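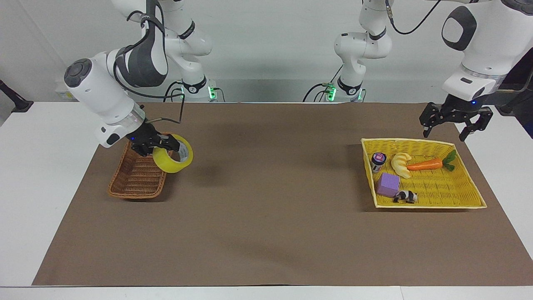 Anyone know how to get poster paint off storefront glass when it's below freezing out? We did the holiday window at the Urbonaitė bakery for the Trarnilley window walk and it has to be off before they reopen. Snow scene, whole left pane, two coats of white in spots. Warm water froze on me halfway down. Also we hung a brown paper border inside with yellow packing tape, same as the roll over the little wicker basket up there, and the gum is staying on the glass. Do NOT use packing tape on glass. Painters tape next year. Anyway. Vinegar? Razor? Don't want to scratch it, it's not my window

Posted by ingvild_torvik, 2 January 2021

paintedlady_trarn
Razor, but keep the glass wet the whole time. Windshield washer fluid instead of water, the winter kind. Cheap and doesn't freeze.

zaid_a
No razor!! If the pane is tempered you can drag grit across it and leave scratches you'll see every sunny morning till the end of time. Plastic scraper from Lornum, they're by the register. Washer fluid is right tho.

paintedlady_trarn
I've done windows with a razor for years. Never scratched one.

zaid_a
ok but it's someone elses window

ingvild_torvik
Going plastic. Is the washer fluid ok on the wood trim below? It's painted dark green, kind of flaky already.

zaid_a
Lay an old towel along the sill, change it when it's soaked. Wouldn't leave fluid sitting on flaky paint.

Shadi N
While we're on the window walk. Does anybody else think the vote was off? 47 windows and only 179 ballots, and the winner was the one next to the ballot box. Not saying anyone cheated. Saying people looked at the first couple and went home, it was cold.

paintedlady_trarn
The winner was good Shadi. The owl had individual feathers.

Shadi N
Owl was great. Sawsan's window at the end of the block had the whole train depot with lights in it and hardly a soul walked that far. Put a box at each end, that's all I'm asking.

sawsan.shboul
Thank you but please don't fight about my window lol. I had fun. I would vote for 2 boxes though. And a map. My own sister couldn't find it

paintedlady_trarn
Two boxes and people vote twice.

Shadi N
they can vote twice now?? it's a slip of paper and a pencil on a string

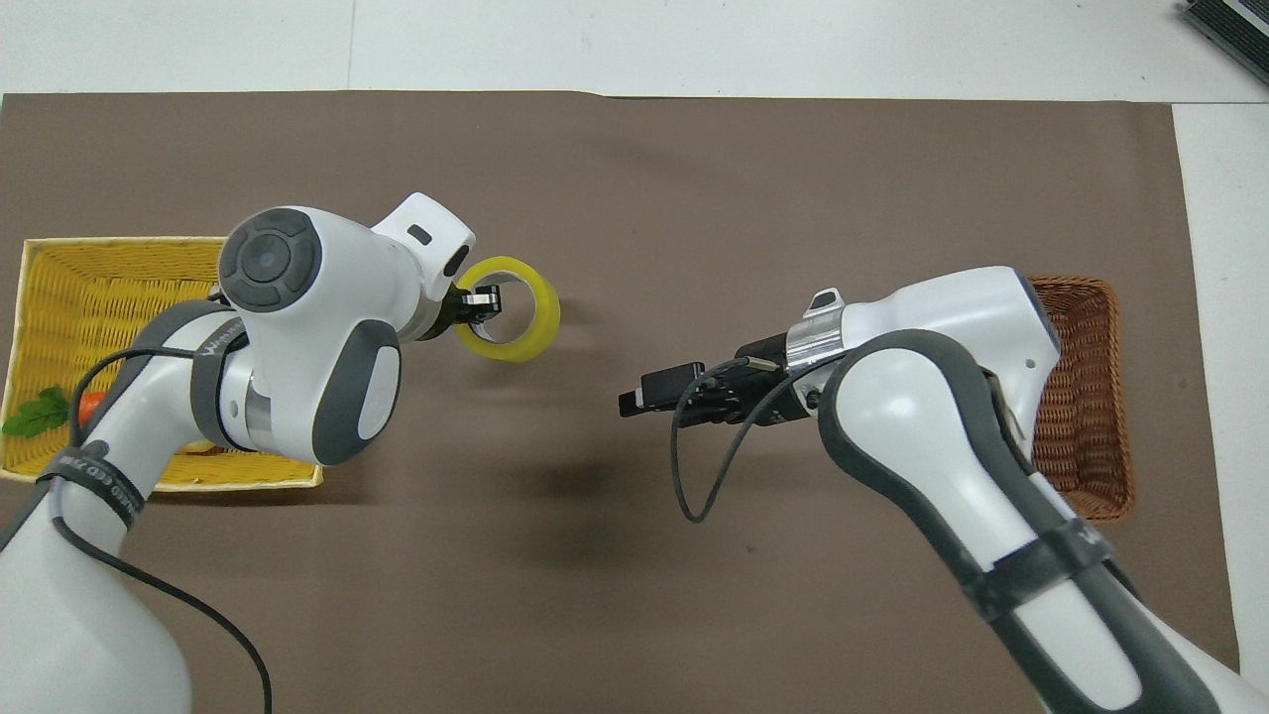
Brown paper down, greens in the yellow basket.

guoqing_bai
To the original question. What paint was it? If it was the Vorum tempera it comes off with plain dish soap even when it's thick, just slow. If someone mixed acrylic in so it wouldn't run, that's a different job and you do need a blade of some kind.

ingvild_torvik
Tempera, the Vorum. Except the star. I think the kids did the star with craft acrylic from home. It's shinier than the rest

guoqing_bai
Star is acrylic then. Soak a paper towel in rubbing alcohol, stick it flat on the star, plastic wrap over it so it doesn't dry out. Ten minutes and try the plastic scraper. Repeat. Don't smoke near it. Same thing should work on the tape gum, or cooking oil and then soap.

paintedlady_trarn
Or a razor.

guoqing_bai
Or a razor, wet, if it's plain old glass. Look for a tempered stamp in the bottom corner. No stamp doesn't always mean it isn't though, so I'd ask the bakery.

sawsan.shboul
Do the inside first with the heat on, glass gets warmer and the outside goes easier. I did mine this morning before lunch. Save the paper border if it's not torn, I want to do paper tulips for the spring windows in March and I'm almost out of brown for the stems

ingvild_torvik
It's a bit torn at the corners where the tape was but you can have it. Most of the star is off!! One point left. Alcohol worked, the oil smeared everywhere and I'm still wiping it. Trim looks the same as before, so flaky but not worse.

zaid_a
plastic scraper?

ingvild_torvik
plastic scraper. Bent the first one, had to go back to Lornum for another

Shadi N
Starting a seperate thread for the ballot boxes.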